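Veres Planner 3.6 Set-up Guide
Section 6: Teaching the socket approach

Do section 3 (camera registration) first. Planner won't load the board model without it.

1. Open Cuvell console, tab Scene. Load the chassis file. Wait for the green bar.
2. Set approach mode to VERTICAL. Side approaches hit the drive cage, dont use them.
3. Check the socket state in the tree. Must read OPEN: lever up, load plate up. If it reads UNKNOWN, rerun perception, layer 2 only.
4. Jog to the hover pose. Speed limit 6 percent.
5. Press Store. Pose gets ID 217 by default. Change it if that slot is taken.

CAUTION: the planner treats cables as soft and will route through them. Draw keep-out boxes by hand for any cable over the board. Memory slots too if the latches are open.
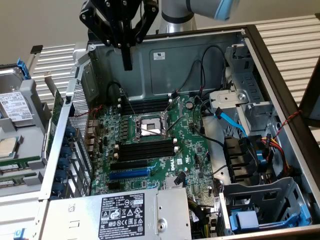 Reader comment, Jadport site: we drew one big keep-out box over all the cables and the planner gave up with error 594 every time. Splitting it into 3 smaller ones fixed it, maybe put that in the guide.

Yes, do that. Small boxes, slight overlap. 594 means no path found, it does not mean a collision.

6. Run Dry Plan. Arm stays still, path shows in the console. Look at the last segment, it should be straight down.
7. Run Live at the same 6 percent. Hand on the stop.

Note: the lever is not in the default collision model. Add it from Parts > Flalar set > Lever, raised. Save the scene before you quit or the boxes are lost, autosave only keeps poses.

Force limits are in teh next section.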